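Sunday, May 2, 2021
By our workshop correspondent

The engineer who runs gripper trials at Skotitz has an office with no window and a shelf full of rubber fingers. Each pair has a label with a date on it. When I visited, she was in the middle of comparing two hand-held grippers, one fitted with fingers from Fondico and the other with fingers from Koller.

"People ask me which one is stronger," she said. "I don't find this question so useful. For the objects in a home, almost everything is strong enough."

Her trial is simple to describe. The operator takes a gripper in the hand, closes it on an object, lifts, moves and releases. Each finger type must complete 1,000 lifts before she will write a report. At the time of our talk the Fondico pair had finished 400 and the Koller pair 337.

I asked her why the second number was behind. "The screws," she answered. "After some days the left finger had play in it, and we had to stop and tighten. I do not count the lifts from that afternoon." She has since asked the supplier for a different washer, and she expects an answer before September.

The colour of the rubber does not interest her, but the surface does. Smooth fingers were quick to clean and gave good results on boxes and cups. On thin film they slipped — sometimes only after the hand had already begun to move.

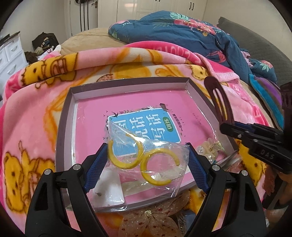

Thin packaging is the part of the trial she likes best to talk about. "A bag has no fixed shape, so the fingers must find something to hold," she said. She prefers ridged fingers for this work, and her usual test is a clear plastic bag with a pair of hoop earrings inside, held over an open tray. The plastic is pinched between the two blue fingers and the jewellery can stay below the grip. "If you squeeze the hoops themselves, you learn about hoops."

The controller is from Lokero, and about this she was less satisfied. The delay is small, but her operators notice it when they release. She would like to try another one before the final 9 lifts of each series, which she always does herself.

Will she recommend a winner? "I will recommend a finger for bags and a finger for boxes," she said. "My manager will not be happy, he wants to order only one."

Contact the editors | © 2021 | Back to top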